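Tidy-up games pack: where we've got to by the end of February

Hello Despina, a quick catch-up on what your grant has been doing for us. The sorting and putting-away set is nearly there, and I'm really pleased with how simple it has stayed – a plate, a bucket and some little cubes on a blue cloth! 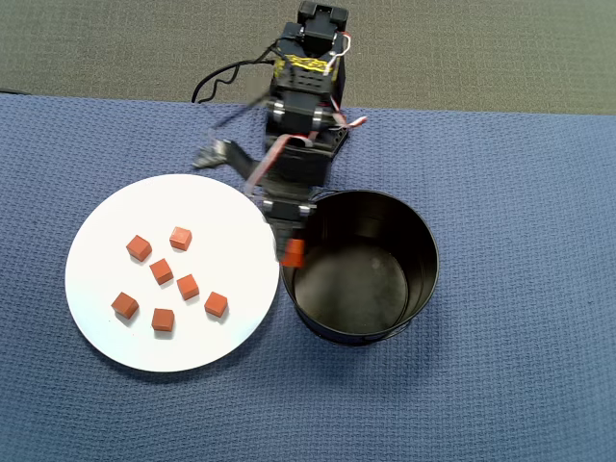
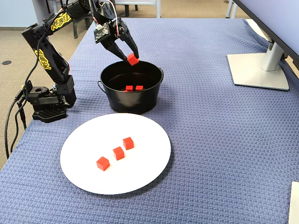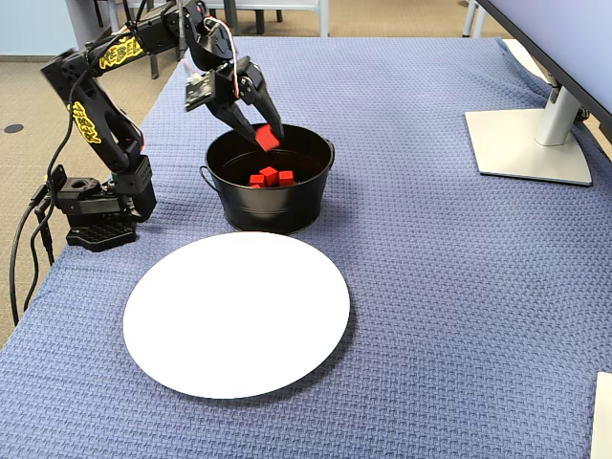 The cubes on the white surface

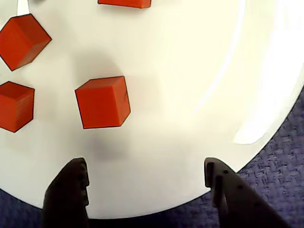
Play and Everyday Skills Team, Zomari

We've spent 535 of the 3,000 pounds so far, mostly on cloths and buckets from Buschmann. The black metal bucket has won me over (I did want plastic to begin with), and the cubes look lovely and bright against the white plate. The textured cloth stays too – I tried a plain one and everything slid about.

Still to do: the instruction cards, which are on draft 7 and still too wordy, and a storage box from Movovwood. They've quoted 87 pounds with a lid and I'd like to say yes, if you're happy with that?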